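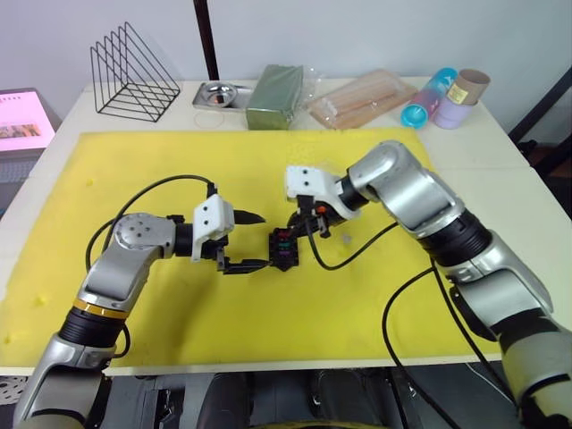 Unit 6. Two-arm handling of small parts: comparing finger sets

Reading before the session: Karbridge controller notes, sections on grip force and mirrored motion. Bring your log sheets from Unit 5.

6.1 Purpose

You will run the same handling task with two finger sets and record where each one fails. The task uses both arms on a small black holder with colored inserts, worked on the yellow mat. The holder is light and slides easily when only one side is touched, so most errors show up at first contact, before any lifting is attempted.

6.2 Finger sets

Stustivska set: long, pointed, stiff. Good access between neighboring parts. Contact area is small, and the part can rotate about the line between the tips.

Andreadis set: shorter, with a flat inner face. Resists rotation better but needs more clearance on approach.

Do not change fingers with the controller enabled. After each change, repeat the zero routine on both arms, even if only one set was replaced.

6.3 Holding between two arms

When both grippers hold one object, the arms and the object form a closed chain. A small position error in either arm then appears as internal force in the object, and the wrist reading rises with no visible motion. A rigid part will slip or mark. A ribbed or narrow-waisted part may bend at its thinnest section first, which hides the error until release.

Set one arm as leader. Reduce the stiffness of the follower to 200 on the controller scale before the second gripper closes — leaving it at the default of 713 will trip the force limit on most runs.

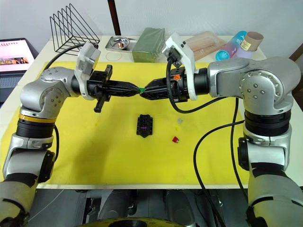
Weidong Tan asked whether the follower should be softened along all axes or only along the line between the grippers. The line between the grippers is enough for a straight hold. If the object is to be turned while held, soften the two rotations across that line as well, and lower the speed.

6.4 Approach and cable clearance

Approach with the fingers open and the tips aimed at the middle of the part, below its top edge. Bring the second gripper down from above only after the first has stopped. Check the cable loop at each wrist through the full range of the planned motion. A loop that is slack at the start pose can pull tight when the elbow extends, and the pull reads as contact force.

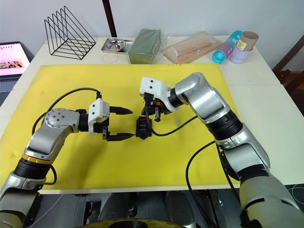
Log the wrist force at three points: before contact, at first contact, and after closing. Note any shift of the part on the mat. A run in which the part moved before both sides were in contact is scored as a failed approach, whatever happens later.

6.5 To hand in

Log sheets for both finger sets, one force plot per set, and a short paragraph stating which set you would use for insert removal and why. Give the Somomix file to Rohani Hidayat by Sunday.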